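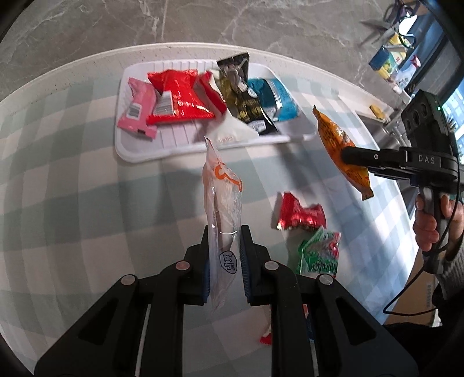
Wurkix opened its training rooms to visitors on June 6, 2019, and most of the people who came wanted to hear about the cabinet that failed in the spring. The company teaches machines to pick small packed goods. Visitors were shown the hand work first, at a round table with a checked cloth and a white tray of snacks on it. Two hand-held grippers were in use, one holding a clear bag and the other an orange packet. Fengying Shen, who runs the room, said the clear bags were the ones that caused the trouble.

The failure happened at a Dvorak store that had been testing a Lolow picking cabinet. The cabinet's arm closed on a clear bag, lost it, and recorded it as delivered. It then closed again on the same spot, harder. It did this for most of a night. By morning 50 bags were split and a clerk who reached in to clear the tray had her fingers pinched, because the door switch had been wired to stop the belt and nothing else. She was bruised and went back to work the next day.

Shen went through this without softening it. The arm had been trained on up to 1,000 picks, nearly all of them boxes and stiff wrappers. The grip limit was set for those. A thin bag gives way and the fingers read that as a miss.
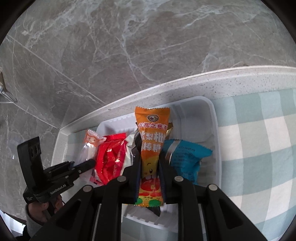
Open Day Report — p. 4

The new picks are done on soft packs only. We watched an orange candy packet go up between the two fingers, squeezed in at the sides, over a tray with other wrapped snacks still in it. Shen wants crowded trays because the store's trays were crowded. Each person does 200 picks and then hands over.

The wiring has been changed too. Opening the door now cuts power to the arm, and the cabinet locks itself after two misses in a row. I asked if the older cabinets would get the same switch. Shen said in September, and that until then they stay unplugged.

Sorcha Corrigan

Comments (3)

mapleside: Did the store get its money back for the split bags?

Sorcha Corrigan: I asked. They were paid for the stock. I don't know about the rest.

kultoton_fan: We have a Kultoton unit at work and the door switch on that one only stops the belt as well. Going to show this to my manager.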